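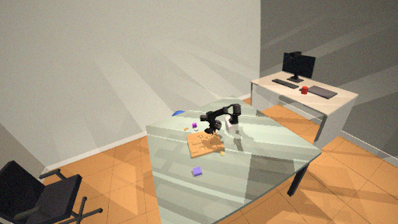
Filed under: Grumbling, Household

7/22/21

My sister-in-law swears by a sleep app. She has been telling me about it since last August, and last month I gave in and paid for a year of the thing, mostly so I could say I had tried it. It's called Brirnard. It listens to you breathe, or says it does, and in the morning it gives you a score out of 1,000.

My first night I got 828. Was that good? The app said I was "well restored." I had been up twice with the dog and once because I was sure I'd left the sprinkler running, so I did not feel well restored. I felt like a person who had been standing in the yard in slippers.

The second night I slept like a stone and woke up before the alarm, and I got a lower number. The app suggested I cut back on caffeine. I don't drink coffee and I quit black tea years ago, and I had told it both of those things on the form it made me fill out before it would let me in. So either it doesn't read its own form or the advice gets handed out to everybody.

I went looking for how the score is worked out. There's a help page. It says the score "combines several signals" and then it links to a page about the signals, which says they are combined into a score. I wrote to the support address and got back a nice note thanking me for my interest in better rest.

What bothers me more is what it did to my mornings. I used to wake up, decide I was tired or not tired, and get on with it. By the end of the first week I was lying there reaching for the phone to find out how I felt. One day it gave me 885, the best I've had, and I was cheerful until lunch over a number I don't even believe in. I'd like that not to work on me, but it does.

The Grovton library had a talk on sleep a while back and I went, with my arms folded. The speaker was sensible enough. Go to bed at the same time, keep the room dark, don't lie there fretting over whether you got your eight hours. Then at the end there was a table with pillows for sale, from an outfit called Fernside, and I folded my arms again. The pillow was supposed to "align" something. I squeezed it and it was a pillow.

I put a shorter version of these complaints in my last post and a few of you wrote in. Most of you agreed with me, so I'll use the one that didn't.

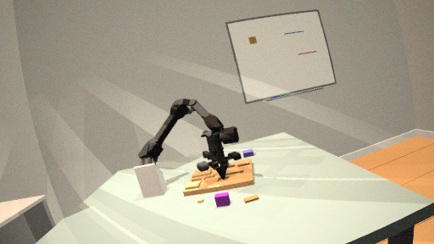 Natsumi Shibata wrote that I was being unfair, that she doesn't care whether the number is right so long as it gets her to bed before midnight, and that in her case it has. She also asked what harm it does if it's wrong by a bit in either direction.

Fair enough, I suppose. If it gets you to bed, keep it. But I'd ask her to try a month of going to bed before midnight without paying for it, and see. A kitchen timer would do the same job and wouldn't want access to the microphone. As for harm, I've told you about my mornings.

My year runs out next summer. The refund window was 8 days and I found that out on day nine, in small gray type. The dog still gets me up twice a night.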